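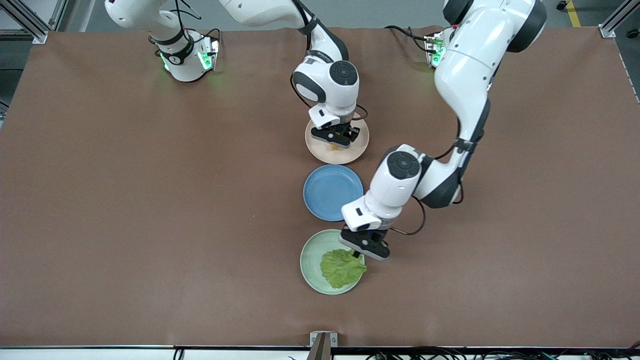 双臂测试台上的生菜叶抓取试验，左臂夹爪位于绿色盘子上方，夹住叶片边缘。

**哈罗德赛德对比两款夹爪：生菜叶仍是最难的一项**

本刊讯　2018年8月29日，位于哈罗德赛德（Harodside）的自动化集成商 Ridholm 公布了一组夹爪对比试验的结果。试验从今年1月开始筹备，目的是为一条冷餐装盘线挑选末端执行器。参与比较的是 Bennani 的平行电动夹爪和 Gomine 的自适应夹爪，两款产品先后装在同一套双臂测试台上，使用相同的控制程序和相同的物料清单。

整轮试验共完成抓取2639次，原计划为4000次。Ridholm 表示，缩减的部分主要是硬质物料。这类物料在前期就拉不开差距，继续做下去意义不大，省下的时间改用于叶菜和切片类物料。

测试内容不复杂：机械臂从盘中夹起一件物料，移到另一只盘子上方放下，物料不得掉落，也不得出现肉眼可见的压痕或撕裂。盘子选用不同颜色，方便相机区分取料位和放料位。台面铺纸，每更换一类物料后换一次纸。两条手臂由同一台控制器调度，既可以轮流动作，也可以同时进入盘子上方的区域，后一种情况专门用来检查避让逻辑。

从结果看，两款夹爪在块状物料上表现接近，差别集中在叶片上。生菜叶边缘卷曲，厚薄不匀，贴在盘面上时，指尖很难从下面插入。试验人员采用的办法是从叶片边缘下压，再缓慢闭合。按这一方法，每款夹爪各做100次生菜叶抓取，Bennani 夹爪失败33次，多数是叶片在提起过程中滑脱；Gomine 夹爪失败次数较少，但撕裂叶片的情况更多，去掉这部分以后，两者的合格率相差不大。

Ridholm 在试验说明中写道，失败的原因不能全部归到夹爪上。闭合速度对结果影响明显，同一款夹爪把闭合速度调低以后，滑脱减少，单次循环时间则相应变长。下压高度也很敏感，高出一点就夹空，低一点指尖会顶住盘底，触发力保护停机。由于三只盘子的厚度并不完全一致，测试组后来为每个盘位单独标定了高度，停机次数随之下降。

相机方面，本轮只用了固定机位，没有在腕部加装相机。说明中提到，手臂伸到盘子上方以后会遮挡一部分视野，系统在最后一段下降过程中基本依靠之前识别出的位置。如果叶片在此期间被气流或另一条手臂带动，程序无法及时修正。测试组尝试过提高识别频率，改善有限。

线缆也给测试带来了一些麻烦。夹爪线缆沿前臂外侧走线，在双臂同时工作、腕部转角较大时，线圈容易蹭到另一条手臂。测试组中途改过一次固定方式，并在程序里限制了腕关节的转动范围。受此影响，个别靠边的抓取姿态无法使用，相关数据已从对比中剔除。

在安装和调试上，Bennani 夹爪接线较少，参数可以在控制器界面内直接修改；Gomine 夹爪需要另装驱动程序，首次标定用时较长，但可以为不同物料分别保存夹持力设置，换料时直接调用。Ridholm 没有公布两款产品的采购价格，也没有给出最终选型结论。

该公司称，下一轮试验将更换指垫，比较软硬不同的几种材料，并加入腕部相机。物料清单中会保留生菜叶，同时增加黄瓜片和切开的小番茄。测试台的机械臂和控制器维持不变，以便与本轮数据对照。

本轮的抓取记录和参数表已提供给两家夹爪供应商。Bennani 方面答复说，会按试验中的闭合速度重新核对夹持力曲线。截至发稿，Gomine 尚未回复。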